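**Shelf life: Zahira Oei on why household plastics fail where they do**

Zahira Oei has spent most of her working life on the parts of a storage box that people touch: handles, latches, hinge lines and rims. She runs durability testing at Gesside, a small laboratory that takes in consumer housewares from manufacturers and importers. Arif Osman spoke with her about load ratings, stress whitening and the trouble with published test results.

Most of the boxes that reach the lab are injection molded polypropylene. Oei considers the choice of resin less interesting than the choice of gate location, meaning the point where molten plastic enters the mold. "If you put the gate in the wrong place, you get a weld line running across the handle mount," she said. "The weld line is where two flow fronts meet. It can hold a good deal less than the material around it, and you often can't see it with the naked eye."

A standard handle test at Gesside uses a static load of 30 pounds, followed by a lift cycle in which the same load is raised and lowered 162 times. The cycle count came from an older procedure Oei inherited. She has kept it so that new results can be compared with the archive.

"I would not defend the number on its own merits," she said. "I would defend not changing it."

The most recent series covered 29 boxes supplied by Skakanis, a housewares distributor. Four failed before the end of the lift cycle, all at the handle pivot. Oei declined to call this a poor result. The pivots had been molded with sharp internal corners, and a small radius on the next tool revision should deal with most of it. The distributor received the fracture photographs along with the report in June.

Lids are a separate matter. A flat lid sags under sustained weight, a process known as creep, and the sag does not fully recover. A raised lid resists it better but gives up some stacking stability unless the base of the next box is shaped to match. "People stack boxes from different makers," Oei said. "No drawing accounts for that."

She is more guarded about ribs. Vertical ribbing on a side wall adds stiffness against buckling, and it uses less resin than a thicker wall would. It can also leave sink marks on the opposite face if the ribs are too heavy. Some ribbing is purely decorative — she estimates the depth by hand before deciding whether to measure it. 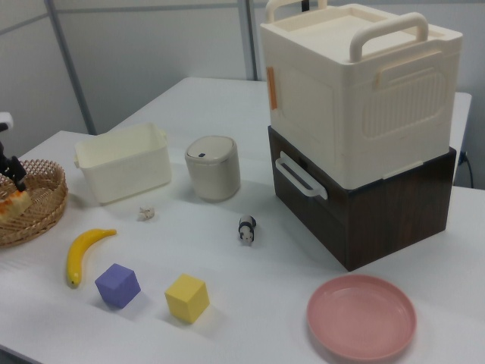 *Stacked storage boxes: a ribbed front panel on the cream plastic box, a wood-grain finish on the one below.*

Surface finish brings its own complaints. Wood-grain effects may be printed, laminated or molded in, and each wears differently at the corners. Gesside runs an abrasion test on flat coupons, but Oei says the results say little about edges, where a coating tends to be thinnest. A curved fixture is being built with Saragih, a toolmaker, and the first trial parts have been cut.

Osman asked whether buyers should look for a load rating on the label. Oei said a rating is useful when it states the temperature and the duration of the load. Many state neither. Polypropylene softens noticeably in a hot garage, and a figure taken at room temperature will overstate what the box can carry there.

Her own boxes at home are unlabeled. She stores books in the small ones and bedding in the large ones, and lifts them from the base.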